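Trastorix 技术通讯 厨房与台面栏目
2019/10/16

天然石材台面的封护与日常保养:第二轮跟踪结果

上一期刊出了 Cliltcombe 试验室的第一轮吸水数据,之后收到不少来信,多数询问大理石台面是否必须封护、封护多久重做一次。本期集中答复,并附第二轮结果的要点。

大理石的主要矿物是方解石,化学成分为碳酸钙,遇酸即反应。柠檬汁、食醋、番茄汁、葡萄酒都会在抛光面上留下失光的痕迹,业内称为酸蚀。酸蚀与渗色是两种不同的损伤,读者来信中常混为一谈。渗色是有色液体进入孔隙,颜色变深;酸蚀是表层晶体被溶解,光泽下降,颜色往往变浅。渗透型封护剂只能延缓渗色,对酸蚀基本无效。
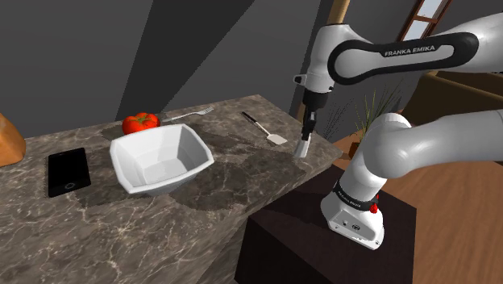

第二轮试验共记录 620 个测点,剔除边缘崩口和表面有旧胶痕的位置后,有效测点为 598 个。试样均为抛光面,封护前用中性清洗剂清洁,自然晾干。封护剂选用 Plusico 的溶剂型产品和 Phromma 的水性产品,按各自说明书涂布,停留 15 分钟后擦除余液。固化期间试样不接触水和油。

从结果看,两种产品在水滴试验中的差别不大,在食用油试验中溶剂型略好。差别较明显的是纹理部位。浅色细脉与基体的交界处孔隙分布不均,液体沿脉进入的速度高于基体,封护后仍有这一倾向。因此判断台面是否需要重做封护时,不应只在颜色均匀的部位滴水,至少要有一处测点落在脉上。

自测方法如下。台面擦净并充分干燥,在常用区域和少用区域各选数处,滴清水,静置 15 分钟,用吸水纸吸干后立即观察。若滴水处颜色变深,说明水已进入孔隙,应安排重新封护。若无变化,不必提前处理。过度封护会在表面形成残膜,表现为发雾、有指印,反而需要用专用溶剂去除。
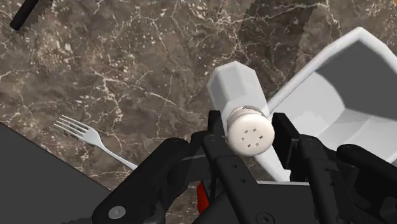 关于重做周期,来信者希望得到一个固定的月数。现有数据不支持给出统一数字。同一批石材,使用强度、清洗剂酸碱度和水槽距离不同,吸水恢复的速度也不同。建议以滴水自测为准,首次封护后每隔 8 个月测一次,水槽周边可适当加密。

日常清洁使用中性清洗剂和软布即可。含柠檬酸的除垢剂、含醋的自配清洁液、漂白类产品均不宜用于大理石。水龙头底座周围的水垢应在形成初期用软布擦除,结成硬垢后再用酸性产品处理,台面必然受损。去污粉和粗面百洁布会划伤抛光面,划痕处随后更容易积污。

已经出现的油渍可用敷料法处理:将吸附粉料与适用溶剂调成糊状,覆盖油渍及其外缘,以薄膜密封,待溶剂充分作用后揭膜晾干,再刮除粉料。深层油渍通常需要重复操作。处理前应在不显眼处试用。轻微酸蚀可用大理石专用抛光粉局部修复,面积较大或手感已粗糙的,应由石材护理人员整体研磨。

热源方面,大理石本身耐热性尚可,但局部骤热会产生应力,拼接胶缝和背面加固网的粘结层也可能先行失效。刚离火的锅具应使用隔热垫。开孔转角处是应力集中部位,不应承重或坐压。

有读者问花岗岩是否适用同一流程。花岗岩以石英和长石为主,耐酸性明显优于大理石,但部分浅色品种吸水率并不低,滴水自测同样适用。人造石英石的树脂含量较高,一般不需要封护,须避免高温和强碱。

第二轮试验的完整数据表可向 Trastorix 资料室索取,来信请注明所需石材类别。第三轮将加入哑光面与仿古面试样,涂布工作在 10 月底之前完成。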